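COMMUNIQUÉ DE PRESSE
Pour diffusion immédiate — 11 mai 2022

Club robotique Narkov : l'épreuve simulée ouvre aux lycéens, inscriptions dès maintenant

Un appartement virtuel, une table, des objets à trouver et à rapporter. C'est le terrain de la coupe Mondora, catégorie « intérieur », montée par les élèves du club Narkov. Finale bientôt, en public. Entrée libre.

Vues du simulateur, salle de réunion et pièces voisines : 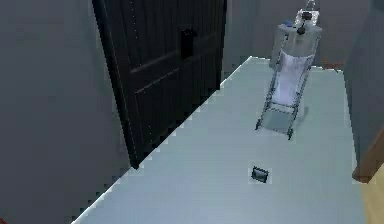
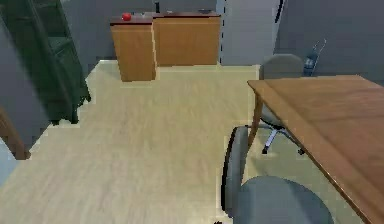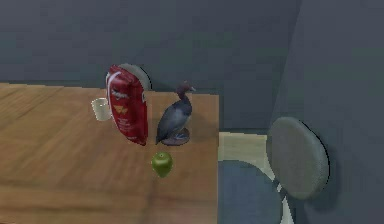
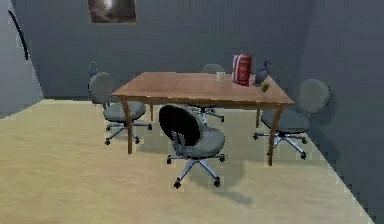
Le principe. Chaque équipe écrit un programme qui pilote un robot mobile dans le logement simulé. Le robot part d'un point tiré au sort, reçoit une consigne en une phrase (« rapporte le fruit vert », par exemple) et doit se débrouiller. Trouver la bonne pièce, la bonne table, le bon objet. Pas de télécommande, pas de plan fourni à l'avance. Une consigne = 300 secondes, chrono affiché à l'écran.

Les élèves travaillent dessus depuis janvier. Au départ un simple atelier du midi, deux ordinateurs et une rallonge — puis les inscriptions sont montées d'un coup. Aujourd'hui 17 équipes, venues de collèges et de lycées du secteur. Plus de 198 essais enregistrés sur le serveur du club, certains très courts (robot coincé contre un pied de chaise, abandon).

« Les chaises, c'est notre cauchemar, raconte Shanthi Mridha, élève de première et capitaine de l'équipe Brodel. Les pieds en étoile, le capteur les voit mal. On a refait le contournement quatre fois. La dernière version passe, enfin presque toujours. »

Autre difficulté, la reconnaissance des objets. Un objet posé derrière un autre, une silhouette ambiguë, et le programme hésite. Kojo Osei, enseignant de technologie et responsable du club, tient à ce que les élèves regardent les images eux-même avant de toucher au code. « On affiche la vue à l'écran et on demande : toi, tu vois quoi ? S'ils ne sont pas d'accord entre eux, le programme n'a aucune chance. Ensuite seulement on parle d'algorithme. »

Pourquoi une simulation ? Le budget d'abord. Un robot par équipe, impossible. Et puis une erreur ne casse rien : on relance, on change une ligne, on relance encore. Le moteur tourne sur les postes ordinaires de la salle informatique, avec un rendu volontairement léger. Les équipes les plus avancées pourront tester leur programme sur un vrai robot à la rentrée, si le prêt est confirmé — discussions en cours, pas d'annonce aujourd'hui.

Le barème, en bref :
Bonne pièce atteinte : 2 points
Bon objet désigné : 5 points
Objet rapporté au point de départ : 10 points
Collision avec un meuble : moins 1 point, à chaque fois
Dépassement du temps : l'essai s'arrête, les points déjà acquis sont gardés

En cas d'égalité, le jury départage sur le carnet de bord. Il compte vraiment. Une page par séance, écrite à la main ou tapée, avec ce qui a été essayé et ce qui a raté. Jury présidé par Dzintra Mets, ingénieure en logiciel embarqué, avec Gayan Rathnayake, ancien élève du club, aujourd'hui en école d'ingénieurs.

La finale. Salle Nanayakkara, rez-de-chaussée, accès par la cour. Les huit meilleures équipes passent l'une après l'autre, projection sur grand écran, consignes tirées devant le public. Les positions de départ seront inconnues des équipes jusqu'au lancement. Commentaire en direct par les élèves de seconde (ils s'entraînent, soyez indulgents). La date et l'horaire seront confirmé aux rédactions et aux familles par courriel.

Nouveauté de cette édition : une session découverte pour les élèves qui n'ont jamais programmé. Blocs à assembler, consignes plus simples, un parrain ou une marraine du club par binôme. Ouverte à partir de la cinquième. Matériel sur place, rien à apporter. Inscription auprès de Kári Briem, au secrétariat du club, aux heures d'ouverture ou par la boîte du hall. Autorisation parentale obligatoire pour les mineurs — à rendre signée, pas de photo de téléphone SVP.

Pour la presse : visites de l'atelier possibles sur demande, démonstration du simulateur comprise. Les élèves répondent volontiers aux questions, prévoir un créneau hors des cours. Vues du simulateur en grand format et règlement complet envoyés sur simple demande.

Contact presse : Kári Briem, club robotique Narkov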